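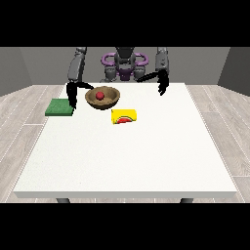
White top, pale speckle, brown bowl on it

Speckled white table tops, yes or no?

pallel_oak
I've gone right off dark wood and I'm smitten with white tops that have that very fine pale fleck in them. We eat at ours, the kids paint at it, and I do my sewing on it until 9 at night. Budget is 400. Has anyone lived with one? Tell me everything!

menzies71
Do it! Ours came from a shop in Provden two years ago and I still stroke it when I walk past. Crumbs vanish into the fleck (good and bad, you do find them with your elbow). Paid 289 in the October sale.

Ellora_B
Going to disagree. White shows every ring of tea and turmeric is a nightmare. I lasted one winter and went back to oak.

menzies71
Was yours sealed though? Curry night every week here and no stains at all.

Ellora_B
Sealed twice! Maybe I'm just messy. I did love how bright it made the kitchen, I'll give it that.

tinpot
Whatever top you get, check where the legs are. Mine are set so far in that it tips if you lean on the end.

pallel_oak
Ooh, good point about the legs, going to measure up tonight. Ellora, what size was yours? And does a brown bowl look nice on white or is that just me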